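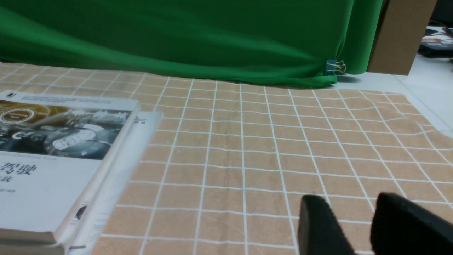 Zendholm's reply to our first inquiry was that grid spacing is a matter of taste and that any flat mat will do. After 47 sessions with the Tevereck collection kit, this laboratory does not fully agree.

## Tevereck kit: mat, backdrop and wrist camera

The kit was used to record 1356 demonstrations of book handling for a grasping policy, with the books placed on the mat and the green cloth behind them.

**Mat.** The white grid on tan is easy to read in wrist footage and makes resetting start positions quick. It does not lie fully flat – the lines bend toward the right side, and operators should not treat the squares as a measuring scale.

**Backdrop.** The cloth creases and bunches at the hem. A binder clip holds it well enough. Buyers who need an even background should plan to press it.

**Camera view.** Both black fingertips remain in view when spread, a help when labeling approach and closing. Thick books with white covers were the hardest items to label at Clivton, our second site.

**Rating:** 4 out of 5. Recommended for tabletop work. Replacement mats are ordered separately through Hijazi.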